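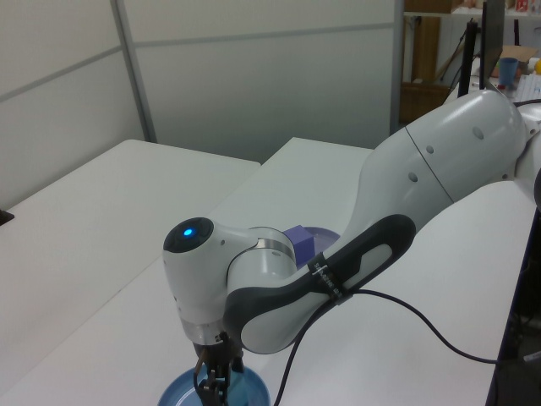 Contents Previous chapter Next chapter Glossary Index

Chapter 7
Finding the Source of a Foodborne Outbreak

7.1 Introduction

Most foodborne illness is never reported. A person with gastroenteritis usually recovers at home in a few days, does not see a doctor and does not give a stool sample. The cases that reach a public health unit are a small part of the total, and the size of that part differs from one disease to the next. Severe infections such as listeriosis are reported more fully than mild ones such as norovirus. Any count of reported cases should be read with this in mind.

An outbreak is defined in this book as two or more cases of a similar illness linked by a common exposure. The definition says nothing about scale. Two members of one household who ate the same undercooked chicken meet it, and so do several hundred people in four provinces who ate the same brand of frozen berries. The methods used to investigate the two are the same in principle. They differ in labour, in cost and in the number of agencies involved.

Chapter 6 covered routine surveillance and the ways in which an unusual number of cases is noticed. The present chapter starts at the point where a cluster has been noticed and follows the work up to the naming of a probable source. Control measures, recalls and public notices are left to Chapter 8.

Terms used in this chapter: attack rate, case definition, cohort, control, epidemic curve, line list, odds ratio, relative risk, traceback.

7.2 The Dadumbridge wedding

A single event is used as a worked case throughout the chapter. In May, 100 guests attended a wedding reception at a community hall in Dadumbridge. The meal was supplied by Brodar Catering, which prepared the food in a rented kitchen in the neighbouring town of Wuvdale and drove it to the hall in an unrefrigerated van. Service began at 6 p.m.

By the following morning the hospital at Wuvdale had seen several guests with diarrhea and abdominal cramps. Fever was uncommon and vomiting was rare. The emergency department notified the health unit before noon, as the regulations in that jurisdiction require for any suspected common-source illness.

Three features of the report were of immediate use. The patients had attended the same event. The symptoms were alike. The interval between the meal and the first symptoms was between 8 and 16 hours in every patient who could give a time. An interval of this length, with cramps and diarrhea and little vomiting, is typical of Clostridium perfringens. It is too long for staphylococcal toxin, which usually acts within six hours, and shorter than would be expected for most Salmonella infections. Such reasoning does not identify the organism, but it tells the laboratory what to look for and tells the interviewer which foods to ask about in most detail.

7.3 Confirming that an outbreak exists

A rise in reported cases is not always a rise in illness. Before staff are committed to an investigation, other explanations have to be ruled out. The common ones are:

- a change in laboratory method, such as the move from culture to molecular testing, which detects infections that were formerly missed
- a change in reporting rules or in the form used to report
- a new clinic or physician who orders tests more often
- a delay in data entry, followed by the entry of many records at once
- growth in the population served, including seasonal growth in tourist areas
- laboratory contamination, giving false positive results in unrelated patients

None of these applied at Dadumbridge, where the illness was reported directly by clinicians and was confined to people who had shared a meal. The question is harder when cases are scattered. A laboratory serving 400 clinics may see a slow increase in one Salmonella serotype over several weeks with no obvious link between patients, and it is often the comparison of whole genome sequences that shows whether the isolates are closely related.

7.4 The case definition

A case definition is a set of rules for deciding whether a person is counted. It has four parts: clinical features, time, place and person. Laboratory findings may be added where they are available. The suspected exposure must not be part of the definition. If only people who ate the beef are counted as cases, the analysis will find that all cases ate the beef.

The definition first used at Dadumbridge was as follows.

Probable case: a person who attended the reception and who had three or more loose stools in a 24-hour period, beginning within 48 hours of the meal.

Confirmed case: a probable case with C. perfringens enterotoxin detected in stool.

A loose definition finds more true cases but also takes in people whose illness has another cause. A strict definition does the reverse. The usual practice is to begin with a loose definition, so that few cases are lost, and to tighten it once the clinical picture is clear. Each version should be kept and dated, and the line list should be re-coded whenever the definition changes.

7.5 The line list

The line list is a table with one row for each person and one column for each item of information. At a minimum it holds an identifier, age, sex, date and time of onset, symptoms, laboratory results and case status. Food items are added when the interviews are done.

For small events a spreadsheet is enough. In the Dadumbridge investigation the health unit used Sosa, a records program already in place for its immunization work, and exported the table for analysis. The choice of program matters less than consistent coding. Blank cells are a frequent source of error. A blank under "ate gravy" may mean that the guest did not eat it, that the guest could not remember, or that the question was not asked. These three answers need three different codes.

Interviews should be completed as early as possible. Recall of individual dishes declines within days, and guests who have spoken to one another begin to agree on which dish was to blame. People who did not fall ill must be interviewed with the same questionnaire and the same care as those who did, as Section 7.6 explains in the calculation of attack rates.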